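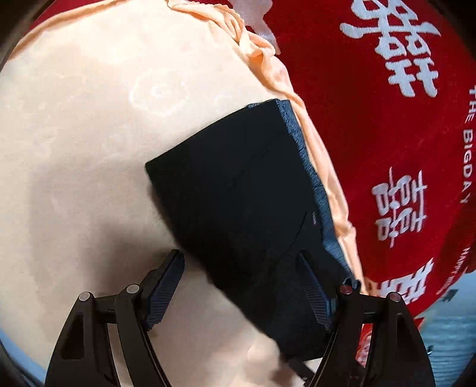 I have now lived with the Wurkine bedding set through one whole winter, so I feel qualified to have opinions about it. Mine is the peach one. They also do a sage and a gray, and my sister told me very firmly to get the gray, but I've had gray bedding for years and I wanted to walk into my room and feel like I was in a slightly fancy hotel from 1986. Peach satin with a swirly woven pattern! My grandmother would have approved.

What you get in the package is the quilt cover, two pillow covers and a drawstring bag made out of the same fabric, which I use for socks when I travel. No fitted sheet, so plan for that. I bought a plain cotton one separately and I think it was the right call, because satin on top of satin is a slip-and-slide and I like to wake up in the same spot where I fell asleep.

Let's talk about the pattern, since the product page does a terrible job with it. On my laptop it looked completely plain. It's tone on tone, these curly cloud shapes in the same peach as the background, and they come and go depending on the light. In the morning, with the sun coming in sideways, they're really clear. At night with the lamp on I can hardly find them. I love this. If you want a bold print, keep shopping, but if you like something that's a little bit different every time you look over at it, you'll be happy.

Feel: smooth and cool when you first get in, which was glorious in September and a bit of a shock in December. It takes a few minutes to warm up. I got used to it, and I also got used to wearing socks to bed, so make of that what you will. It doesn't rustle, which was my big fear. I once had a cheap satin pillowcase that sounded like a bag of chips whenever I turned my head.

Now for the annoying parts.

It snags. I have one rough fingernail at any given time (gardening) and it finds that fabric every night. So far I've got two tiny pulls near the top edge of the quilt cover, and you'd have to be looking for them, but I know they're there. If you have a cat that kneads, I'd think hard about this purchase. Take your rings off before you stuff the quilt in, too.

It also slides. Anything you put on the bed migrates toward the floor. Folded laundry is the worst, and I do all my folding on the bed, so this is a daily thing with me. Jeans stay put, T-shirts mostly stay put, a stack of anything silky is gone the second you sit down. Towels are the exception. Terry seems to hang on to the satin pretty well, so I've started putting the dark blue towels down first and building the rest of the pile on top of them. I do recommend dark towels with this color, by the way. Navy on peach looks gorgeous, even when it's just Sunday laundry waiting to be put away.

Do wash dark towels separately, though! Please learn from me. I put a pillow cover in with a brand new navy hand towel, figured cold water would save me, and got a faint bluish smudge along one seam. It came out after a second wash with some stain stick, but I had a bad afternoon. And the lint. Satin doesn't grab lint the way fleece does, but the little bit it does pick up shows on peach like you wouldn't believe.

Washing instructions on the tag say cold, gentle, hang dry. I did exactly that for the first month and then I got lazy and started using the dryer on low, and it's been fine for me. It comes out with soft wrinkles that mostly fall out once it's on the bed. I've never ironed it and I don't plan to. Fair warning that it takes up a weird amount of space on a drying rack, and it slithers off that too.

The closure on the quilt cover is a zipper along the bottom, hidden under a flap. Good zipper, runs easily, hasn't caught the fabric once. Inside there are ties at all four corners and I was so pleased to see them, until one came off in my hand the third time I changed the bed. I sewed it back on with whatever thread was in the drawer (green, it's on the inside, who cares). The other three have held up. I wrote to the company anyway and got a very nice reply from a Sawsan Semaan in customer service, who offered me a replacement or a partial refund. I took the refund, since I'd already done the sewing. It took 9 days to show up on my card.

The pillow covers have an envelope back with no zipper, and the overlap could be deeper. My pillows are on the plump side and they peek out by morning. With a flatter pillow you'd probably never notice.

I should say what I had before, so you know where I'm coming from. My last set was the Parsons brushed cotton one, and for pure coziness I'd still pick that in a cold snap. It pilled like crazy, though, and it looked tired after one year. I also tried a Nimov satin set at a friend's place and found it thinner and shinier than mine, kind of costume-y. Wurkine's has more weight to it and the shine is softer.

I paid for mine during a sale at Gekosbridge, 30 percent off, and at that price I was thrilled. At full price I'd have wanted all four of those corner ties sewn on properly. It seems to go on sale fairly often, so I'd wait.

Would I buy it again? Yes, and I'm tempted by the sage for the guest room, where it would lead a much easier life. Four stars from me. One off for the tie and the skimpy pillow flaps, and I'm letting the snags go because those are at least half my fault.

Oh, and someone in the comments under my towel post asked if it's hot in summer. I've only had it since September, so ask me again in July.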